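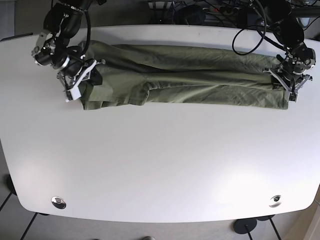 Folding practice with the olive pants, one gripper at each end.

Clubs > Boria Robotics Club > Projects > Laundry Folding > Gallery

Laundry Folding Project: Gallery

Posted Dec 26, 2023

The laundry group is the part of the Boria Robotics Club that works on cloth. We picked it after two seasons of moving blocks and cups from one spot to another. Blocks keep their shape when you put them down. A shirt has a different shape every time you let go of it, and most of what we learned the first two years did not carry over.

The goal for this year is the Tamuno student challenge in February. Teams get a pile of clothes they have not seen before, and two arms have to fold each piece and set it aside. Judges look at how flat the fold is and whether the edges line up. There is a time limit on each piece. Our plan is to enter with pants and T-shirts and skip the optional towel round.

Students run the arms in two ways. For teaching, one person guides both arms through a fold while the positions are recorded. After enough of those, we train on the recordings and let the arms try it alone. The training program is called Delten. It was written by last year's seniors, and this year's group has rewritten the part that reads the recordings. As of the end of the fall term we have 84 recorded folds that we trust. The ones we threw out were mostly cases where a grip slipped and the person driving kept going anyway. Those teach the program to keep going too.

Pants

We started with pants. They have a long straight shape, and once the legs are on top of each other there is a clear direction to work in. The first fold is lengthwise, one leg over the other. The second brings the hems to the waist. A third is allowed at Tamuno but we have not needed it.

The waist end is the hard one. There are more layers there, plus a zipper and pockets, and it bunches. The hem end is thinner and lies down better. We began the year using the same grip setting on both ends and got poor results on the waist, so now each arm has its own setting. The driver also has to slow down before touching the cloth. Coming down fast pushes the top layer sideways and then the legs no longer match.

Our rule for a good lengthwise fold is that the legs match at the hems. We do not measure the waist end. We tried to, and people argued over where to put the ruler.

Things we wrote on the board for drivers:

Check both grips before you lift.
Move the two arms at the same speed, even if one of them has farther to go.
If the cloth twists, set it down and start that step over.
Say "stop" out loud when you stop recording.

Shirts

T-shirts came next and they are slower going. The sleeves are the problem. A sleeve that ends up folded under the shirt is hard to find again, and one that ends up on top makes a lump in the final fold. Pulling the fabric out between the two grippers helps a little. The top edge gets straight, but whatever is below it can still be folded over on itself.

We also found out that the driver's first choice of where to grab matters more than anything done afterward. Grab both shoulders and the shirt mostly sorts itself out. Grab a shoulder and a hem and you get a diagonal, and then it has to be put down and grabbed again. Regrabbing is now its own exercise. A new driver does 40 of them before recording a full fold, usually spread over several meetings. It is boring work and everyone in the group has done it.

Plain cotton shirts are what we use most. Anything with a stiff printed front behaves like two different materials, and we have put those off until after the competition – there may be some in the Tamuno pile, and we will take the lost points.

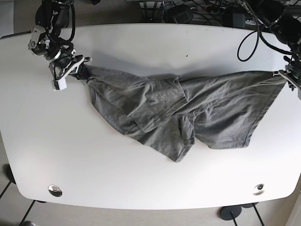
Zainab Nnaji commented that her team at Stitatia had the same trouble with sleeves and ended up giving the shirt a small shake before putting it down. She said it shook the sleeve loose often enough to be worth the extra seconds, but that it has to be gentle, or the shirt pulls out of the weaker grip. She also asked whether we record the failed grabs or only the good ones.

We record both now. The failed ones go in a separate folder and are used only for the regrabbing exercise. We have not tried the shake yet. It is on the list for the first meeting after break, with the speed turned down.

Parts and upkeep

The finger pads wear. A worn pad holds thick cloth fine but lets go of a thin shirt, and it looks a lot like a programming problem if you do not check. We lost most of a meeting that way in the fall. The person opening the room now rubs each pad with a thumb and writes down anything that feels smooth.

Cables are the other thing. They have to be long enough for the arm to reach across its body, and that leaves slack when the arm is close in. Before each run, somebody moves both arms slowly through the full reach and watches for a loop catching on a joint. If you are the one driving, do not also be the one watching.

The budget for the year was 4000 dollars, and it went mainly to spare motors and pads. Clothes come from the donation box and cost us nothing. Please keep bringing them. We could use more shirts in large sizes, and pants without a lot of outside pockets. Wash them first.

What is left before February

Pants need practice on dark fabric, where Delten has a harder time finding the edge. Shirts need more recordings from the newer drivers – right now too many are from the same two people, and the program has picked up their habits. We also have to do a full run under the time limit with a pile somebody else picked out.

We have five meetings on the schedule between the end of break and the competition. Sign up for a driving slot on the sheet by the door. If you have not finished your regrabbing exercise, sign up for that first.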